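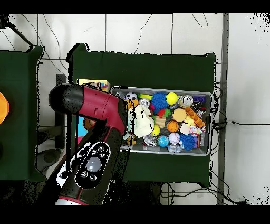

*2 min read*

**The gray bin, all of it at once.** Soccer ball in one corner, tennis ball shining away near the top, and barely a gap anywhere. I love it like this!

# The Galtcombe Toy Bin

Every April we go through the toys at the Galtcombe playroom, and every April I end up taking far longer than I planned because I keep stopping to squeeze things. The room has grown a lot since Marlene Nogueira started it with a single shelf and a bag of hand-me-downs. These days there are 100 toys on the list (Shahram Taheri keeps the list, and he is strict about it), and the gray metal bin is where the small stuff goes.

I've written a few notes on my favorites, for the families who ask what's in there and for anyone who likes looking at a good jumble as much as I do.

## Notes on the favorites

**The balls.** So many kinds! There's an orange one with a basketball pattern, a red-and-green one, a tan one, and a white one with pink markings that my niece has claimed for life. The tennis ball gets borrowed for everything, including a hallway game Junpei Miyazaki made up that has 21 rules. I know seven of them.

**The little world.** The blue ball with the earth pattern is the one I'd save first. Kids who aren't interested in a map on the wall will sit and turn this over and over, asking where Grandma lives.

**Blue and spiky.** Two of these in the bin, one near the top and one lower down. They're sensory balls, and grown-ups like them too. Lindalva Arruda holds one through every planning meeting and I'm fairly sure she doesn't know she's doing it.

**Blocks and bricks.** The small purple block is up by the corner, the white cube is farther down, and the orange brick toy sits at an angle along the side. The small wooden one is my pick for stacking games.

**The soft things.** A fluffy cream plush cloth on the left, and over by the right wall the pink-and-white rope toy. The rope is great for tug games with the five-year-olds, who always win.

**Crinkly silver.** The crumpled cans stay! Everaldo Fagundes uses them in his sound game, where you close your eyes and guess what's being tapped, and they get the biggest laughs of the afternoon.

Sorting starts at 7 in the evening, and there's tea. If you have a spare tennis ball at home, bring it along, we can always use another.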